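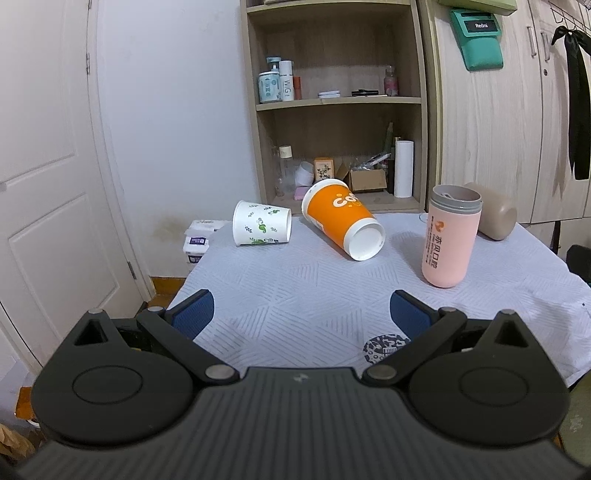

Corpus Tarkholm : recettes et notes de cuisine familiale

Version 2, mise en ligne en mai

Bienvenue, et merci d'avoir ouvert ce fichier avant de vous jeter sur l'archive (je sais bien que tout le monde fait l'inverse, moi la première). Le corpus Tarkholm rassemble 3807 fiches de cuisine rédigées en français, recopiées à la main à partir de cahiers, de carnets à spirale, de dos d'enveloppes et de quelques classeurs prêtés par des familles qui ont eu la gentillesse de nous les confier. On y trouve des gratins, des confitures, beaucoup de gâteaux au yaourt, et aussi des notes qui ne sont pas tout à fait des recettes mais que je n'ai pas eu le cœur d'écarter : un plan de table, une liste de courses pour un baptême, la manière de rattraper une mayonnaise.

Contenu de l'archive

fiches.csv : une ligne par fiche, encodage UTF-8, séparateur point-virgule
ingredients.csv : les ingrédients, reliés aux fiches par la colonne id_fiche
lexique.txt : les mots régionaux et les abréviations, avec leur sens quand nous l'avons trouvé
licence.txt : les conditions de réutilisation en entier

Les colonnes de fiches.csv

id_fiche : identifiant stable, il ne change pas d'une version à l'autre
titre : tel qu'il figure dans le cahier, fautes comprises
texte : la transcription complète, retours à la ligne conservés
rubrique : entrée, plat, dessert, conserve, boisson ou divers
source : le code du cahier
lisibilite : bonne, moyenne ou difficile, selon la personne qui a transcrit

D'où viennent les textes

Le premier lot, soit 2000 fiches, vient du fonds Benkirane, un ensemble de cahiers d'une régularité merveilleuse, écrits au stylo bleu et presque sans ratures. Le reste est plus bigarré. Le lot Undden, notamment, contient des pages tachées où la quantité de sucre se devine plus qu'elle ne se lit ; nous avons alors mis un point d'interrogation entre crochets, et je vous prie de ne pas le supprimer au nettoyage, même s'il fait désordre.

Chaque fiche a été relue par 2 personnes. En cas de désaccord, on retournait au cahier et on discutait, parfois longuement (le mot « crème » et le mot « crêpe » nous ont pris une soirée entière).

Ce qu'il faut savoir avant de s'en servir

L'orthographe n'est pas corrigée. Les mesures non plus : vous croiserez des verres, des bols, des noix de beurre, des « gros comme un œuf », et un très grand nombre de recettes sans temps de cuisson, parce que celle qui écrivait savait très bien quand c'était cuit. Les noms de famille et les adresses ont été remplacés par des tirets. Les desserts sont nettement surreprésentés, n'en tirez donc pas de conclusions sur ce que les gens mangeaient en semaine !

Lire les fichiers

N'importe quel tableur fera l'affaire, à condition de choisir l'UTF-8 à l'ouverture. Pour chercher dans les textes, nous utilisons Larnex, notre petit outil maison, distribué à part. Il ignore les accents, ce qui rend bien service avec les pâtes et les pâtés, mais demande un peu de tri ensuite.

Licence et corrections

Réutilisation libre pour la recherche et l'enseignement, en citant « Corpus Tarkholm, version 2 ». Pour une édition imprimée, écrivez-nous d'abord, certaines familles souhaitent être prévenues. Les corrections sont les bienvenues : indiquez l'id_fiche, le passage et votre lecture. Je les reprends le vendredi, avec un thé, et je réponds à tout le monde, quelquefois avec un peu de retard.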